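Severino Segura on recording the second Verkovus album

Verkovus release their second studio album, Zodumer, on 1 August 2020. The duo wrote most of it before May and tracked it at home in separate flats, with files passed back and forth. We spoke by phone to Severino Segura, who plays bass synthesiser and did the mixing.

The record has 9 tracks, two fewer than the debut. Segura said the cut was made late. "We had eleven finished mixes. Two of them were at the same tempo and in the same key as the opener, so they went. They may come out as B-sides. I haven't decided on the masters."

All the drum parts were programmed on a single machine and then re-recorded through a small guitar amplifier. According to Segura, the original patterns sounded too clean next to the vocals. "The amp takes off most of what's above six kilohertz. We kept the dry signal underneath, about twelve decibels down, and delayed it by a few samples so the two lined up."

The vocals belong to the other half of the duo, who performs as Mumon and who declined to be interviewed for this piece. Segura said they were recorded in a wardrobe with the doors open. Each song has one lead take and no more than three harmony tracks. On the first album there were as many as fourteen.

"It's a matter of how I like to work," he said. "With fourteen tracks you spend the day lining up consonants. With three you can leave them slightly apart and it reads as a group of people."

The lead single, Vigfúsdóttir, runs to 289 seconds in the album version and was shortened by 58 for radio. The edit removes the second half of the bridge and fades before the last chorus. Segura did it himself and is not fond of it. "The key change is prepared in the bridge. Take that out and the change just arrives. People who only know the radio version ask me if it's a mistake."

He was more content with the physical edition, a single LP limited to 1,000 copies. The side break falls after track five, which leaves the second side shorter and allowed a louder cut. The running order was chosen with that in mind, and the streaming version keeps the same order.

No live dates are planned. Segura has started to rebuild the set so that two people can play it without a laptop, with the sequences loaded onto a hardware sampler. Four songs are done.

"The sampler holds eight parts, and most of the songs use eleven or twelve. So I am bouncing things together,

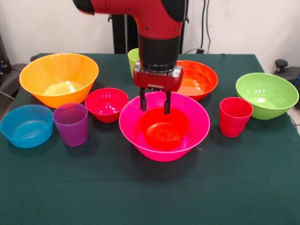
pads with pads, percussion with percussion, and then I can't change the balance on the night. We'll have to get the levels right at home."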